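Changes to Interlibrary Loan Service at the Bedoya Branch

Members of the Juneck Public Library will notice several changes to the interlibrary loan service beginning in September. The changes apply to all requests placed through the Bedoya Branch, including those submitted by telephone, and they replace the procedures printed on the back of the current membership card. Cards already issued remain valid and do not need to be exchanged.

Interlibrary loan allows a member to borrow a title that the Juneck collection does not hold. The request is sent to a partner library, and the item is delivered to Bedoya for pickup. The regional lending group now includes 41 libraries, following the admission of the Skevitz and Pristley systems earlier this year. Both bring strong holdings in local history, and Pristley also lends large-print fiction, which members have asked for repeatedly in the annual survey.

Placing a request

Requests may be placed at the reference desk, by telephone, or through the member account page. Each member may have up to 11 active requests at one time. A request counts as active from the day it is submitted until the item is returned or the request is withdrawn. Members who no longer need an item are asked to withdraw the request promptly.

The paper form has been shortened. It now asks for the title, the author, the member number, and the last date on which the item would still be useful. Members looking for a particular edition should write the year or the publisher in the notes box. Where no edition is named, staff will accept the first suitable copy offered by a lending library.

Copies of articles and single chapters are handled separately. These are usually sent electronically and are the member's to keep. A printed copy can be collected at the reference desk at no charge, provided the article does not exceed 100 pages.

Loan periods and renewals

The lending library sets the loan period, and it is printed on the paper band around each item. Please leave the band in place. Renewals must be requested before the due date, and the decision rests with the lending library. In practice most partners will grant one renewal unless another reader is waiting.

Some materials may be used only inside the building. These include bound newspapers, maps, and certain family history volumes from Skevitz. They are held at the reference desk and may be consulted at the long table by the north windows. Bags and drinks are to be left in the lockers near the entrance while such materials are in use.

Overdue items affect the standing of the whole library with its partners. Members holding an overdue interlibrary item will not be able to place new requests until it has been returned. Juneck does not charge daily fines on these loans, but a lending library may bill for an item that is lost or damaged, and that bill is passed to the member in full.

Pickup and delivery

The delivery van now calls at Bedoya on Friday mornings in addition to its existing run. Items are checked in on arrival and placed on the hold shelf under the member's last name. Notices are sent by email or telephone, according to the preference recorded on the account. Held items are kept for 11 days and then sent back to the lending library.

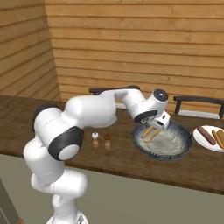 May another person collect an interlibrary loan item on a member's behalf?

Any adult may collect the item by presenting the member's card at the front desk. The loan remains the responsibility of the cardholder, including any charge for loss or damage.

Staff changes

Socorro Grajales has been appointed interlibrary loan coordinator and will oversee all borrowing and lending for the branch. She succeeds Usman Khokhar, who has moved to the cataloging department after several years in the post. The library thanks Mr. Khokhar for his careful work, particularly on the agreement with Pristley — a project that required a good deal of patience on both sides.

Jinfeng Dong continues as evening reference librarian and can assist with requests for materials in languages other than English. Members who are unable to visit the branch may ask for Nelly Valderrama in outreach services, who arranges home delivery for eligible households.

Comments on the new procedures may be left in writing at the front desk or addressed to Mélanie Kennedy, Head of Public Services. The revised request form is available at all service desks, and the older version will be accepted until present supplies have been used.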